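Feb 4, 2025

Up before light. Sleet until ten, then plain rain. I finished the letters from 1911 to the Treltby mill office, or near enough, and got the index up to card 614. Seraina Camenzind wrote back about the Istden branch of the family. She has the marriage but no baptism, so we are no further along on the grandmother.

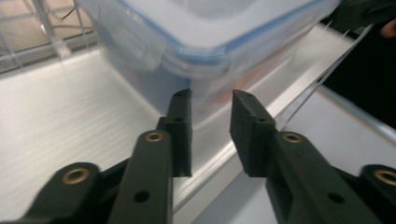
The index cards are my real worry this month. I started them on the wrong size and the old drawer will not take them, so they are sitting in stacks by surname. I would like a clear box with a snap-on lid and a thin blue rim on it, so I can read the front card without opening anything. Valdovinos to the end of the alphabet is the thickest stack and keeps sliding.

Tiruwork Shiferaw called after lunch. She can drive me to Brorkermont on the 13th if the road is open. I said yes.

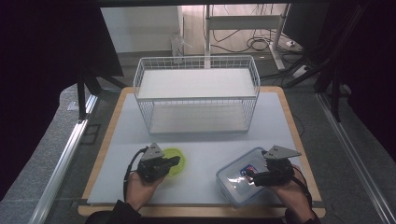

She also asked for the list of burials, and I told her it needs another week. Two of the dates disagree with the stone. Paid the heating bill. Soup again, and bed by nine.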